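Pakia 2 adds scheduled folder clean-up and a lighter installer

Moroz has released a new version of Pakia, its file-sorting tool for Windows and macOS. Pakia 2 can now run its rules on a timer, keeps a full record of every move it makes and takes up much less room on disk than the version it replaces.

Pakia watches the folders you choose, such as Downloads or the desktop, and moves, renames or archives files according to rules you set up. Until now those rules ran only when a new file arrived or when you clicked the Run button. In the new release each rule has its own schedule, which can be hourly, daily or weekly, and a rule can be told to wait until the computer has been idle for a while before it starts.

"People were leaving the program open all day just so one rule would fire at lunchtime," said Liya Jemal, who leads development at Moroz. "The scheduler was the most requested feature on our forum by a long way, and it should have been there sooner."

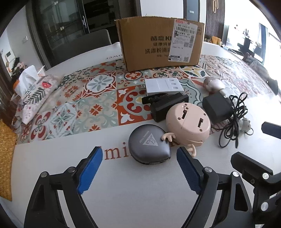
Undo and history

The History panel has been rebuilt. Earlier versions listed only the most recent moves and forgot them when the program was closed. Pakia 2 stores up to 200 actions by default, with the original location, the new location and the name of the rule responsible. Any of them can be reversed from the right-click menu, singly or in a batch. If the original folder has been deleted in the meantime, Pakia asks before creating it again.

Duplicate handling has changed as well. The old version added a number to the end of a file name whenever it found a clash, even if both files were identical. The new one compares the contents first and offers to skip the copy. Users who prefer the old behaviour can switch it back on under Options, Conflicts.

Rules themselves are built in much the same way as before, with a row of drop-down menus for conditions and another for actions. There are new conditions for page count in PDF files and for the date a photo was taken. Rules can be exported to a small text file and loaded on another machine, although folder paths have to be corrected by hand if the user name is different.

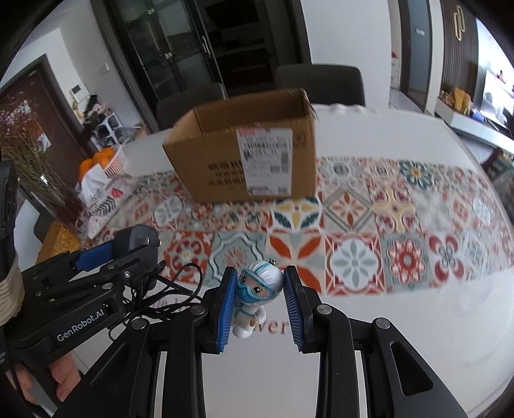 The installer has shrunk to 48MB, mostly through dropping a bundled preview component that duplicated what the operating system already provides. Previews now open in the default viewer. On older computers the first scan of a large folder should also be quicker. In Moroz's own test, a Downloads folder holding 569 files was sorted in nearly half the time taken by the previous release.

Some things have gone. The sidebar widget has been removed, and the link to the Mornlow online storage service no longer works inside the program. Anyone with a Mornlow folder synced to their computer can still point Pakia at it like any other folder. The skins from the first version will not load either, but there is a dark theme which follows the system setting.

Robel Demissie, who looks after support at Moroz, advised existing users to export their rules before upgrading. "The upgrade brings rules across automatically, but anything that used a network drive letter should be checked," he said. "We have seen a handful of cases in testing where the rule came through switched off." A switched-off rule is shown in grey in the main list and can be turned back on with the tick box beside it.

A known fault affects people who also run Hallside, the company's backup program. If both are set to work on the same folder at the same time, Hallside may report files as missing when Pakia has simply moved them. No files are lost, but the warning will keep coming back until the next full backup. A fix is planned for September. Until then Moroz suggests setting the two schedules at least an hour apart.

Pakia 2 is free for home use, with a limit of five active rules. A paid licence removes the limit and allows use at work. Licences for the first version will unlock the new one without charge, using the same key. The download is available now from the Moroz website, and the previous version will stay there for anyone who needs the sidebar widget.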